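4.2 What people keep and never use

Before I get to the interviews, a word about how I ended up studying this at all. I had come to Stullovberg to ask people about how they shop, and I kept getting shown the insides of their drawers instead!
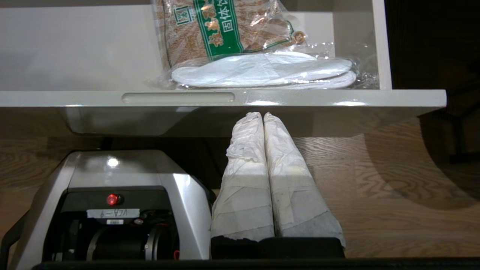
Figure 3. Disposable slippers and a packaged item kept in a drawer.

My first visit was to Catarina Henriques, who gave me coffee and then spent 90 minutes on hotel soap (I had planned for half that, and my parking ran out). She calls these things "the just-in-cases". I liked the phrase so much that I borrowed it for the rest of the study, and I use it below for anything that came into the home free or nearly free, still works, and has been left alone for a year or more.

Across the 114 homes, the just-in-cases turned up nearly everywhere, though people talked about them very differently. In Kernura they were mostly for guests. In Barros I heard far more about waste, often from people who remembered having less and who couldn't bring themselves to bin a good shower cap. Songül Avcı, who did the Barros interviews with me, thinks I make too much of this split, and she may be right: our Barros group was older, and we didn't match the two on age.

What surprised me was how few people could say when they had last taken something out. Most laughed at the question. One man in Kernura went off to check, came back with sachets of shampoo from a hotel that had since closed, and asked whether I wanted any. I took two. The next section looks at what happens to all this when people move house.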